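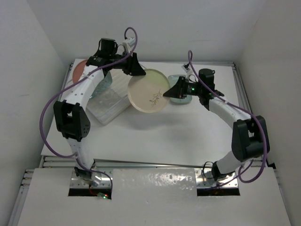 Most people who walk into Skarelier have a gap. They own five dinner plates that used to be six, or a gravy boat with no saucer, and they have come up the lane off Ciobanu Street in Warinar to see whether the gap can be filled for less than the price of giving up and starting again. The owner deals in what the trade calls open stock and what she calls leftovers. A cream plate with a pale green rim and a thin sprig of dark leaves low down towards the middle is the sort of thing she can talk about for twenty minutes, and did, while I held a notebook and tried to look like someone who had opinions on rims.

"That sprig is the whole argument," she said. "If you put it dead centre, it's a hospital plate. If you put it on the rim, it's a wedding present. Down there it looks as though it fell off something, and you keep glancing at it through your dinner."

I asked whether she liked it. She took longer over the answer than I expected from somebody with 3,506 pieces in her stock book.

"I like it more than the people who hand it in do," she said. "It's a very polite green. People get sick of being polite to it."

The shop is long and narrow and was once a place that repaired radios. Shelving runs down both sides to the height of the owner's raised hand, which she says is the only measurement she took before ordering it. The dinner plates are on the lowest shelves for reasons of gravity, then side plates, then bowls, then a strip at eye level for what she describes as the bait, meaning jugs. Customers come in for a jug and are led downwards. There are no chairs. There was a chair, and a man read a newspaper in it every morning for most of a winter without buying so much as an egg cup.

She came to crockery from payroll. For eleven years she did the wages at a timber yard, and the qualities that made her good at it (a memory for small discrepancies, a willingness to ring people back) turned out to be the ones needed to match a butter plate made in one decade with a dinner plate made in another. Her mother died and left a house with four sets of china in it, none complete, and three siblings who each wanted the same one.

"We divided it fairly," she said, "so now nobody has enough for a dinner party. I'm not bitter. I've got the tureen."

The pattern they all wanted was Brusel, which anyone who ate at a grandmother's table in this district will know without knowing the name. Blue band, grey band, a gap between them that collects gravy. The shop has 954 pieces of it. It outsells everything else and she can't stand it.

"You could set your watch by it," she said. "October, they start ringing. They've worked out who's coming for Christmas, they've counted, they're two short. Every year they're two short. I'd love to know where the two go. I have a theory it's always the same two and they're being passed round."

I wondered aloud whether it would matter, at a crowded table, if two people ate off something else. She put down her pen.

"I say that to them. I say, put a green one in. Put a plain white one in. Give it to the brother-in-law. They look at me as if I've suggested feeding him in the yard."

Her own cupboards at home, she admits, don't contain any two plates alike. Her view is that a household settles into its crockery the way it settles into a car, with everyone having a seat. One of her children would only eat from a square dish until the age of nine, and she still has a weakness for small square ones, the translucent green kind especially, which nobody can place. Are they for soap? For soy sauce? For rings, while you do the washing-up?

"Olive stones," she said, firmly. "Everyone needs somewhere to put the stones. You can have the loveliest table in Warinar, and if there's nowhere for the stones, people are sitting there with a cheek full, nodding."

We moved on to storage, a subject on which she had views before I had finished the question. People bring their china to her in all manner of things: fruit boxes, a suitcase, a baby's bath, once the drawer it had lived in, carried down the lane by two people like a stretcher. What she dreads is newspaper. The ink comes off, it gets into the crazing, and then somebody has to explain to a seller why a plate that has been safe in the roof since the seventies now has half a football result on it.

"Plain paper, one sheet between each, and stand them up," she said. "On their edges. Like records. I tell everyone this and everyone goes home and lies them flat, because they look tidier flat."

Does it make so much difference?

"To the bottom one it does."

She is less strict about the container. Cardboard is fine if it's going to be moved once and lived with briefly. For anything longer she has come round to clear plastic tubs, which she resisted for years on the grounds that they were ugly and she would have to look at them. The ones with ribbed walls hold their shape better when you stack them, in her experience, although they do make everything inside look as though it's underwater. The benefit is that you can tell bowls from plates without opening the lid. Before the tubs, she had labels. The labels said things like MISC and MISC 2.

"There was a MISC 7," she said. "I'm not proud. I found a whole coffee service in MISC 7 that I'd told a woman in writing I'd never owned."

The woman, reached by telephone, had by then bought a different coffee service. She did come and have a look at the first one, to be certain she was annoyed.

Washing happens in a laundry trough out the back, one piece at a time. Anything with gold on it is kept well away from the dishwasher, and so is anything she merely feels sorry for. She lays a folded towel in the bottom of the trough, she uses the same washing-up liquid as everybody else, and she dries by hand with a rotation of old pillowcases. Tea towels, she says, leave fluff, whatever it says on the tea towel. Tea stains in cups she treats with bicarb and a thumb. For the grey scribbles that cutlery leaves on a plate, she uses a mild cream cleanser and a soft cloth and some patience, and if the patience runs out she sells it as a plant saucer.

There's a good deal of demotion in the business, I learned. A dinner plate with a chip on the underside drops to half price. A chip on the rim makes it a plant saucer. A hairline crack and it goes in a crate by the door, a dollar each, to be collected by people who make mosaics. She has mixed feelings about the mosaic people, who are her most cheerful customers and arrive with hammers in the car.

"They'll hold up a perfectly nice saucer and say, 'Ooh, I could use that leaf.' I've had to say to them, that one's not in the crate. You're in the wrong part of the shop. Put it down."

I asked about money, on the theory that somebody from payroll wouldn't mind. She didn't. The most she has ever paid for a single collection is 3,000 dollars, for a farmhouse dresser's worth that took four trips to bring in, and she lay awake over it until the jugs sold. The most she has been paid for one item is 500 dollars, for a lidded vegetable dish in a pattern she thought so plain that she'd been keeping pegs in it. The buyer wanted to know where the pegs had come from as well, but those weren't for sale.

Most of what leaves the shop goes for much less. A side plate might be six dollars. A saucer without its cup is two, and she'll often throw it in, there being a worldwide surplus of saucers for which she blames cups. She posts a fair bit interstate and wraps each piece as if it were being sent to someone who disliked her. The trick, she says, is to shake the box once it's taped. If you can hear anything at all, you open it and start again, and if you can't face that you shouldn't have gone into plates.

Late in the afternoon a man came in with a bowl wrapped in a jumper. He wanted five more. She turned it over, looked at the bottom, ran a fingertip round the foot and went straight to a shelf near the back, where there were three. He said his wife had specifically said five. There followed a conversation about how many people really eat soup at once, which she won, and he left with the three and a small cream jug he hadn't known about when he parked the car.

"Bait," she said, writing it in the book.

I had been meaning to ask her about my own situation, which is seven dinner plates, in two whites that seemed identical under the lights of the department store and don't in my kitchen. She asked which white there was more of. Four of the warm, I said, and three of the cold. She asked how many people live in the house, and whether any of them had ever mentioned it.

There are two of us, and no, it hasn't come up.

"Then I can't help you," she said, and held the door open, and asked whether I was all right for jugs.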